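Mudo Upright Backpack, Black
Sold by Szabó Bags & Cases. Item 102.

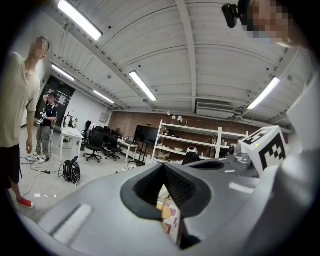

Black backpack standing upright on the floor, blue item at the top, wires over the front.

Most backpacks, once put down, lie on their face like a teenager on a Sunday morning. The Mudo has a flat base with a stiff board in it, and if you pack the heavy things first it will stay up while you dig around for the charger you swore was in the side pocket.

It was designed by Ildikó Borbély for people who carry too many cables. She carries too many cables. The bag opens wide at the top, so anything taller than the main compartment can stick out with the zipper left partly open. We do not recommend doing this in the rain, and we have all done it in the rain.

Details
Capacity: 35 liters
Weight: 1.3 kg
Height: 20 inches
Color: black, or a green that Zsolt Hegedűs picked and still defends
Base: removable board, wipes clean
Pockets: main compartment, padded laptop sleeve, front pocket, two side pockets of different sizes
Straps: padded, with a chest clip you will lose interest in by the second week

What fits
A 15-inch laptop, its power brick, a sweater, lunch, and a fair number of wires if you coil them. If you don't coil them, fewer. The front pocket takes small adapters and will return them to you in its own time. There is no special compartment for a water bottle larger than one liter, and letters on the subject have been received.

Care
Empty it, take out the base board, sponge with lukewarm water and a little dish soap. Air dry. Do not put it in the washing machine. Dragica Kolev at our repair desk can replace a zipper pull or a strap buckle, but the board comes out of a hot wash shaped like a potato chip and there she draws the line.

Buyer comments
"Stands up by itself on a hard floor. On thick carpet it leans a bit, as do I." Lorenz Pfister
"Good bag. Bought it in September for work and my daughter took it. Ordering another one in green in the hope that she hates it." Ottó Rácz

Shipping and returns
Orders leave our Dratow warehouse within two working days. You have 20 days to send it back unused, with the tag on. Crumbs count as use.

Spare base boards and the Estach cable pouch, which clips inside the main compartment, are sold separately.

Page updated 2024-04-18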